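17 November 2000
by Urmila Awasthi

I have been walking to work since June and I want to talk about it, because I have turned into one of those people and my sister has asked me to please find another outlet.

It started when the 71 bus changed its route. It used to stop right at the end of my street, and then one Monday there was a piece of paper taped to the pole saying it would now go up Kornlow Avenue and around the back of the hospital. Fine for the hospital, terrible for me! The new stop was so far in the wrong direction that I figured I might as well point myself at the office and keep going. I gave it a week. I wore the wrong shoes, I got a blister the size of a quarter, and I loved it so much that when the week was over I didn't even look up the new schedule.

The thing I love most is how different the same street is depending on when you hit it. If I leave at seven the bakery on Oda Street still has its back door open and you can smell the rye bread from the other side of the road (they make it with caraway, and they sell out by nine, so leaving early has practical benefits too). If I leave at seven thirty, the door is shut and the whole block smells like the dry cleaner. Half an hour! I had ridden down that street for four years and would have told you it didn't smell like anything.

And the gardens. I am not a gardener, I have killed mint, but I now have opinions about other people's gardens. There is a house with a fence so covered in sweet peas in the summer that the mail carrier had to reach through them to find the box. There is a man two doors down who grows tomatoes in old paint buckets and lines them up on his steps by height. In August he started leaving the extras in a shoebox by the gate with a note saying TAKE SOME, underlined twice, and by September it said PLEASE. I took some. They were wonderful, the kind that split when you look at them wrong, and I ate them over the sink with salt.

My friend Yuzuki Kuroda got me started on keeping a notebook. She walks too, on the other side of the river, and she writes down one thing a day, just one line. I thought it sounded like homework. But she let me read hers over lunch and it was the best thing I'd read all year. "Dog in a cone, very dignified." "Two men carrying a bathtub, arguing about soup." "Frost on the north side of everything." So I bought a little green notebook and now I do it too, and when I had to wait at the dentist last week I read the whole thing through from the first page and laughed out loud at the part about the goose.

(The goose: it stood in the middle of the crosswalk at Sero Road on a green light and would not move, and a woman got out of her car and reasoned with it. That was my line for the day. "Woman reasoning with goose.")

A few people have written to ask about the practical stuff, so let me get to that.

Shoes: get them a half size bigger than you think. I was walking in flats I'd had since college and my feet were miserable. Now I wear sneakers with thick wool socks and keep my work shoes in the bottom drawer of my desk. I've stopped being embarrassed about changing them in front of people.

Rain: I don't mind it as much as I expected! A long coat beats an umbrella, especially on the bridge, where the wind comes at you sideways and will turn anything with spokes into modern art. The part of you that gets wettest is the front of your thighs. I did not know this before June. Yuzuki swears by rain pants, but I can't get them off over my shoes without falling against a wall, so I just keep a spare skirt at work.

Bag: a backpack, both straps. I carried a shoulder bag for the first month and developed a lean.

Dark mornings: this is the one I'm still working out. It's November and I leave in the gray and come home in the black, and for a couple of weeks there I was feeling a little sorry for myself. What turned it around was realizing that everybody's kitchen is lit up. I don't stare, I promise, but you pass all these yellow windows and there's someone stirring a pot or waving a spoon at a kid, and it makes me want to get home and cook something. I've made more soup this month than in the rest of my life combined. The current favorite is split pea with a whole lemon squeezed in at the end, which I learned from my aunt, who puts lemon in everything and is usually right.

I've also started taking the long way on Fridays. I go past the old Brurketti warehouse, down the steps, along the water, and then up through the park, where there's a bench facing exactly the wrong way, with its back to the river and a perfect view of a hedge. I sit on it every week. I've gotten very fond of the hedge! There's a family of wrens in there who make a racket completely out of proportion to their size, and last Friday one of them came out and yelled at my sandwich.

I did get one note saying that walking is fine for people with pretty routes, but what about the rest of us? And I hear that, I do. Plenty of mine is parking lots. There's a long stretch beside the ring road with nothing on it but a tire shop and a billboard that has been advertising the same mattress sale since spring. I used to hurry through that part. Now it's where I do my thinking, or sing if there's no one coming, and I know every verse of more songs than I did in the spring.

Next week I'm trying the route over the hill, which Yuzuki says has a cat that sits in a mailbox. I'll report back. If you've got a walk you love, write and tell me about it, and tell me what it smells like. 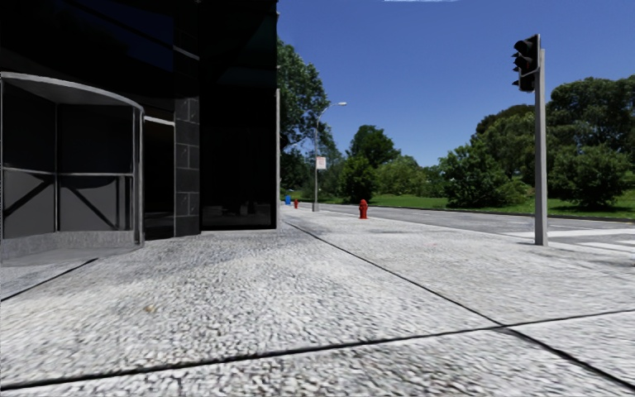
Wide sidewalk, blue sky, trees up ahead. My kind of morning.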